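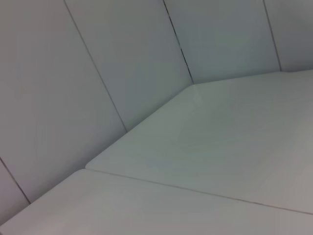
Panel-Lined Enclosures: Cleaning, Seam Care and Small Repairs

Workshop notes, sheet 74

These notes cover boxes, booths and cabinets lined with smooth, flat panels in a pale matte finish. The same methods work for a spray booth, a photo box, a parts-washing cubicle or a lined storage cupboard. They do not cover glazed tile or bare plasterboard.

Before starting

Identify the panel material. The three common types are painted sheet metal, melamine-faced board and solid plastic sheet. A magnet settles the first in most cases. For the other two, look at a cut edge behind a trim strip or at a cable hole. Board shows a brown or tan core. Solid sheet is the same color all the way through.

Identify the joint type as well. Panels may be butted dry, butted with a bead of sealant, or held in an H-section strip. Dry joints must not be flooded. Water that enters a dry joint in a board-lined box reaches the core and swells it, and a swollen edge cannot be pressed flat again.

Disconnect any lighting or extraction fan and remove loose trays and mats.

Routine cleaning

1. Vacuum first, using a soft brush head. Work from the top of each wall to the floor, then along the seams, then the corners.
2. Mix a teaspoon of dish soap in two quarts of warm water. Wring the cloth until it no longer drips.
3. Wipe each panel in straight vertical passes with a slight overlap. Circular rubbing on a matte surface leaves burnished patches that show under side light.
4. Rinse with a second cloth and clean water.
5. Dry with a microfiber towel. Finish the floor panels last and leave the door or lid open for an hour.

Do not use scouring powder, melamine foam erasers or abrasive pads. All of them polish a matte finish. The damage is invisible from the front and obvious from a low angle.

Dark seams

A joint between two light-colored panels always reads darker than the panels. A fine line of even width along its full length is a shadow and needs no treatment. Dirt gives a line of varying width, with a soft edge that smears onto a damp cotton swab.

To clean a seam:

Fold a piece of stiff paper and draw it down the joint from top to bottom. Discard what comes out. Follow with a dry detailing brush, holding the vacuum nozzle just below it. Use a damp swab only at the end, and change it when it turns gray. Wooden toothpicks are acceptable on sheet metal. Steel picks and knife points are not acceptable on anything, as they chip the panel edge and the chip then collects more dirt.

Old sealant that has gone dark cannot be cleaned. Cut it out with a plastic scraper, wipe both edges with isopropyl alcohol, allow to dry and reseal. Test the alcohol on a hidden spot if the panels are painted.

Joints that are not flush

Lay a steel rule across the joint at the top, middle and bottom. If it rocks, one panel is standing proud. Measure the step with a feeler gauge. Steps under 1/64 inch can be left alone in a storage cupboard. In a photo box they will throw a line under raking light and should be corrected.

The usual causes, in the order they should be checked:

Loose fixing behind the panel. Press on the high side with a flat palm. If it moves and springs back, tighten or replace the nearest fixing.

Debris in the joint. Chips and hardened sealant hold the edges apart. Clean as above and check again.

Frame out of square. Measure both diagonals of the opening. They should match. If they do not, slacken the corner fixings, rack the frame until the diagonals agree and retighten.

Swollen board. There is no repair. Replace the panel.

Oluwaseun Nnaji's method for a proud edge on plastic sheet is to slacken the fixings on both panels, clamp a straight batten across the joint with a layer of felt beneath it, and retighten from the center outward. Leave the clamp on overnight. Do not overtighten, or the sheet will dish at each screw.

Floor-to-wall edges

This edge collects more dust than any other part of the enclosure. It also takes knocks from whatever is set down inside. Where two floor panels meet near a corner, three or more joints may end close together, and a brush will not reach the bottom of them. Use a vacuum crevice tool with a short length of flexible tubing taped to the end.

If liquids are used inside, seal the floor edge with a narrow bead of neutral-cure silicone. Acid-cure types smell of vinegar and can mark bare metal. Mask both sides, tool the bead once with a wet fingertip and pull the tape while the bead is still soft. Most neutral-cure products need a full day before wetting. Follow the tube.

Color match

Light gray panels from different batches will not match. One may lean blue, another green. Before ordering a replacement, take an offcut or a removed panel to a window and compare it there. Shadow also changes the apparent color, and two identical panels set at an angle to each other will look like different shades. Swap their positions before concluding that one is wrong.

For touch-up on painted metal, apply thin coats with a foam roller. Brush marks remain visible in matte paint.

Record keeping

Mark the back of each panel with its position and the date fitted, in pencil. The Dravine workshop numbers panels clockwise from the door hinge, with floor panels last. Any scheme will do if the same one is used on every box.

Intervals

Vacuum: weekly.
Damp wipe: monthly, or after any dusty job.
Seam check with steel rule: every 200 hours of use.
Fixings: every January.
Sealant: inspect when checking fixings and replace where lifted.

Corrections to Nnamdi Adeyemi, Pirkent bench room. Sheet last revised Wednesday, February 26, 2020. See sheet 95 for door gaskets and hinge adjustment.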